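zullport-bench / README

Last touched Mar 1, 2024. Isauro Solís keeps this, ask him before you rename anything.

What's in here

Recordings and notes from the two-arm bench at Zullport, where Hudier has its sorting and fitting jobs done. 212 episodes so far, each one a single go at a bench task with the arms. Plus the shift notes, which are half the reason for the repo. People kept asking what the arms changed for the staff and there was no one place to look.

Folders

episodes/ one folder per go, video and joint logs
notes/ shift notes, plain text, typed up from paper
tasks/ one page per task, what counts as done
old/ February set, different gripper fingers, don't mix

Tasks

Mostly pick up, hold, move, put back. Printed blocks and boxes, latches, small fittings. Objects get swapped a lot so don't trust the task page for what is on the table, look at the video. Wrist view is the one to use for grip. Side view is fine for who was standing where.

A go is marked good, bad or stopped. Stopped means a person pressed the button, any reason. Please don't count stopped as bad, that was a mess in the first version and it made the evening shift look worse than it was.
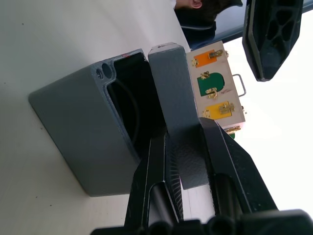
Labels were done by the people on the bench, not by us in the office. That was their ask and it was right, they see a slipping grip long before the logs do. Downside is the wording drifts. "Slid", "slipped" and "let go" are all in there, map them yourself, there's a start in tasks/words.txt.

What changed for staff

Short version, long one is in notes/.

Fewer hours on the repeat lifting. More hours on setting up, resetting, watching. Some liked the swap, some found the watching more tiring than the lifting and said so. Breaks were moved to match, the old break times made no sense once the arms were running.

Pay grades were not changed at the start. They should have been, setting up is a skilled job and was being paid as packing. Fixed in February for day shift, evening shift still waiting on Nguyen-Tran, who run the rota.

Training is two sessions then a shift next to somebody who knows it. One session wasn't enough. Anybody can say no to bench work and go back to the line, and a few have.

Known problems

- clocks on the two arms drift, line up on the first gripper close
- 800 frames in the old set are doubled, not fixed yet
- a few notes have no shift written on them, left blank on purpose, dont guess
- Vavier export script falls over above 2000 rows, split the file first
- joint logs are in radians, except old/ which is degrees. Sorry

Using it

Fine for training grasp models, checking labels, or reading up before you put arms in your own place. Not fine for scoring staff. No names, no timing people against each other, no working out who was on which go. If a person is in view leave them out of whatever you publish, blur is ok.

To do

Get to 3000 episodes. Sort out words.txt propperly. Ask evening shift to read the notes section and say what's wrong with it, day shift already did and it's better for it.

Changes go to Isauro as a patch or just a message, either works.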